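Bring Back the Hidden Track

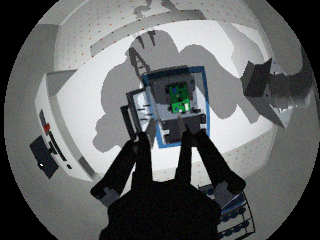
Blue-rimmed tray on a white work surface, rendered.

I bought a CD last Tuesday. An actual CD, from the used bin, with a cracked case and somebody's price sticker still half stuck to the back. It was the second Honmont album, the one everybody skips, and I put it on while I was making dinner and then forgot it was playing. The last song ended. I chopped an onion. I did some dishes. And then, a good long while later, a piano came in out of nowhere and scared me so badly I dropped a fork in the sink.

I had completely forgotten about hidden tracks!

If you're under a certain age you may never have run into one. The band would finish the record, leave a big stretch of silence on the end, and then tuck one more song in there. It wasn't on the back cover. It usually didn't have a name (fans made one up, and the fans never agreed on it). You found it by being lazy, mostly. You fell asleep with the stereo on, or you were too comfortable on the floor to get up and change the disc.

The Honmont one runs 496 seconds if you count the silence, and the song itself is maybe a third of that. It's a rough little thing with a creaky chair all over it, and I think it's the best two verses they ever wrote. On streaming they've cut the gap out and listed it as a bonus track, number 11, with a title and everything. I played it that way the next morning on the bus and it was fine. It was a nice song. I checked my email during it.

So my case, for what it's worth, is that the silence was part of the song, and that bands ought to start doing this again.

I know the objections, because I've been boring my friends with this all week and they've made every one of them. The big one is money. A song that sits behind five minutes of nothing doesn't get played, doesn't land on a playlist, and doesn't pay. I get it. I'm not in a band anymore and I don't have to make rent off of plays. My old group, Pristov, pressed 400 copies of our only record, and I can tell you the hidden track on it did not make or break our finances. (It was a cover, badly done, with our drummer singing. There are still boxes.)

The other objection is that you can't hide anything now. The player shows you the running time, so the minute you see a closing song that's 17 minutes long, you know something's up. Fair enough. But we knew back then, too! The CD player had a counter on the front. You'd see the numbers still climbing and get this little jolt — wait, why isn't it stopping? Knowing there was something coming made the waiting better.

And some people are still at it. Steinarsdóttir, who I've gone on about here before, put one at the end of side two on her last LP, after the groove where you'd normally lift the needle. It's just her humming over a pump organ. Tostano did it on their tape this spring and didn't mention it in a single interview. I only found it because I let the tape run out while I was on the phone with my sister, and I had to ask her to hold on a second so I could hear what was happening.

I don't think every record needs one. A lot of the old ones were junk, let's be fair: studio chatter, a guy laughing, a joke song that was funny to exactly the four people who made it. I sat through plenty of dead air for those and I was annoyed every time. I still sat through it, though, and I'd do it again for one good piano.

Anyway, the Honmont disc is in the car now. The case broke the rest of the way when I pulled it open, so it's riding around in an old envelope. If you know of any newer records with something tucked away at the end, leave them in the comments, and please don't tell me how long I have to wait.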